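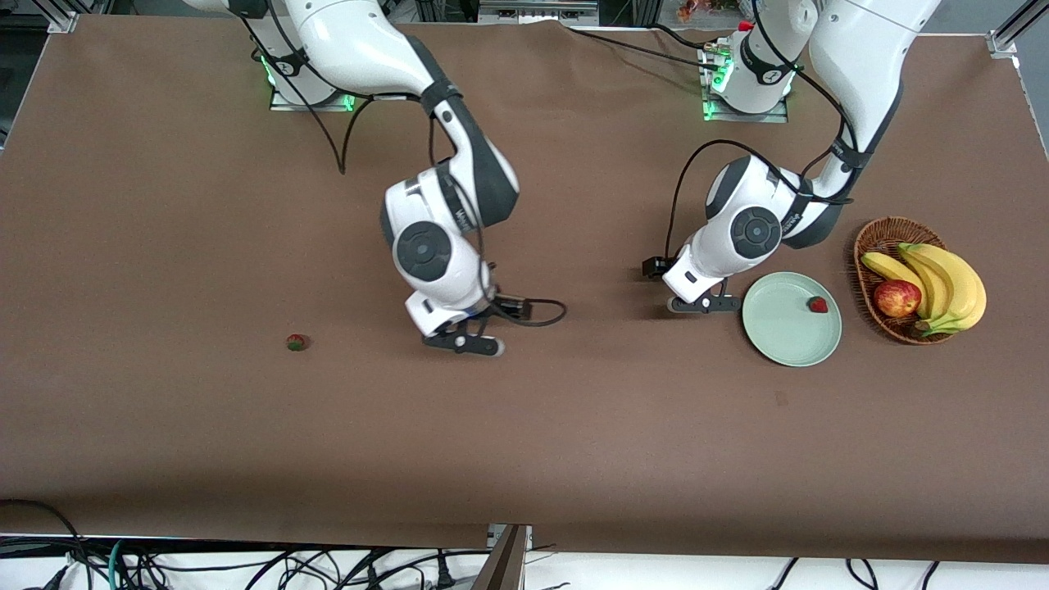
3.2 Table setting and food items

The way people put food away after a small meal depends much on the containers which are at hand. In an earlier round in May we gave the participants only deep bowls, and many of them put all the fruit together without looking at size or kind. For the present study we therefore used two containers of different form on one plain brown surface. Figure 3 shows a shallow plate of light green color with one strawberry on it, and beside it an oval wicker basket with an apple. A second strawberry lies on the bare table, well to the left of the plate. We call such a piece a "stray item", and the question of this section is to which container people think it belongs.

Figure 3. Table setting with plate, basket and one stray strawberry.

The setting was presented to 440 adults in the town of Flokville. Each person answered for several settings, and after removal of incomplete forms we kept 2,295 judgments. The participants were asked to name the place where the stray item should go, and to give the reason in their own words. They were not told that the plate and the basket had different roles. It was also permitted to answer that the item should stay where it is.

Most participants chose the plate for the strawberry. The reason given most often was that "the other one is already there", so the kind of the fruit was more important than the distance. A smaller group spoke about the softness of the berry and said that a basket would press it or leave marks on it. This second reason was more frequent among people who buy fruit at the market and carry it home by themselves. Goel (in her work on kitchen shelves) describes a similar habit, in which one item already put down works as a label for the whole container.

The answers for the apple were less uniform. When we asked if the apple could also be moved to the plate, many participants accepted it, but they wanted the strawberries to be taken away first. We understand this as a rule about mixing – firm fruit may change its place, soft fruit should keep its own. Eight participants refused both containers and asked for a bowl with water, as they would wash the fruit before any sorting. We report these answers separately in Section 4.

The coding of the reasons was done by the first author and repeated by Hema Pisharody, and the cases of disagreement were discussed until one code was chosen.

Contact: Tuvitz Household Studies Group | Page updated 12/6/24 | Back to top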